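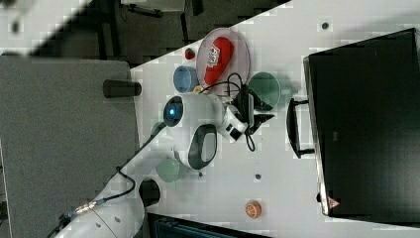 Paweena Bunnag

Cahier d'atelier, 6 avril 2025

Objet : vaisselle en plastique et aliments factices, lot de la dînette pour le coin repas. Tri, lavage, contrôle avant mise en caisse.

Repris le lot sur la table blanche. L'inventaire de départ donne 199 pièces toutes catégories confondues, gobelets et assiettes compris. Je ne recompte pas, Elvira Ríos l'a fait à la réception et sa feuille est dans le classeur Arnen.

Gobelets. Trois teintes à distinguer dans la série verte et bleue : le bleu franc, le vert foncé à large bord et le vert menthe pâle. Le vert menthe pose problème au tri. Sous les tubes de l'atelier il tire vers le gris, et sur le plateau blanc le contraste est faible. Posé à côté du vert foncé, aucune hésitation ; posé seul, j'ai relu deux fois l'étiquette du bac. Proposition : ranger les menthe dans le bac à fond noir et garder le bac clair pour les bleus et les vert foncé.

Assiettes. Rondes, plastique transparent légèrement rosé. La teinte se voit surtout sur fond blanc, presque plus du tout sur le bois de l'établi. Lavage à l'eau tiède avec Hultovex dilué, cinq minutes de trempage, rinçage, égouttage vertical. Ne pas empiler avant séchage complet : l'essai de la semaine passée a laissé des auréoles sur les deux pièces du dessous, qu'il a fallu reprendre au chiffon. Pas de tampon abrasif, le plastique se raye au premier passage.

Flacon rouge. Forme de flacon souple à sauce, étiquette blanche à lettres rouges du côté large. C'est la pièce la plus fragile du lot pour ce qui est du marquage. L'étiquette ne doit pas tremper : passage à la lingette seulement, corps d'abord, contour de l'étiquette ensuite. Sur un exemplaire du bac 2 le coin inférieur se soulève ; recollé au bâton, à revoir demain. Posé sur l'assiette, le flacon en prend une bonne part de la surface et il ne reste guère de place pour autre chose. À prendre en compte pour la composition des plateaux – soit le flacon à part, soit une assiette plus grande, mais Dandcombe ne livre le modèle supérieur qu'en mai.

Fruits. La fraise rouge à queue verte est petite à côté des gobelets. Elle se perd facilement au fond d'un bac, et une fois tombée dans un gobelet on ne la voit plus de côté. Je la mets désormais dans le sachet à glissière avec les autres petites pièces. Le petit fruit rond orange reste désigné « orange ou pêche » sur la feuille, faute de référence lisible. La surface a du relief, ce qui plaide pour l'orange, mais la pêche du catalogue est texturée elle aussi. Je laisse la double désignation tant que Dandcombe n'a pas répondu. Lavage de cette pièce à la brosse souple, la saleté se loge dans le grain.

Petites pièces jaunes. Mal classées depuis le début : une partie est chez les fruits, une partie chez les divers. À regrouper. Elvira préfère « divers », moi aussi.

Stabilité. Essai à la main, gobelets vides, légère poussée du doigt à hauteur du bord. Le vert foncé, plus ouvert en haut, bascule plus tôt que le bleu. Trois essais par gobelet, même ordre à chaque fois. Rien de rédhibitoire pour l'usage prévu, mais sur un plateau transporté je placerais le vert foncé au centre et le bleu en périphérie. Le fruit rond roule dès que la table n'est pas de niveau. Vérifié à la bulle : léger défaut côté fenêtre, corrigé par une cale sous le pied.

Rangement. Nouvel ordre des caisses Arthur :
Caisse 1 : assiettes, intercalaire papier entre chaque.
Caisse 2 : gobelets bleus et vert foncé, emboîtés par teinte, sans forcer.
Caisse 3 : gobelets menthe, fond noir.
Caisse 4 : flacons, debout, étiquette vers l'extérieur.
Caisse 5 : fruits et divers, petites pièces en sachet.

Les gobelets emboîtés à fond se coincent par temps chaud, un seul cran suffit. Pour les séparer, eau tiède sur celui de l'extérieur et rotation légère, pas de tournevis (marques visibles sur deux bords du lot précédent).

Reste à faire
– étiquette du flacon, bac 2 : contrôler le collage
– relancer Dandcombe pour la référence du fruit rond et le délai des grandes assiettes
– imprimer les nouvelles étiquettes de caisse, police plus grande
– reporter le nouvel ordre sur la feuille d'Elvira
– racheter Hultovex, il reste un fond de bidon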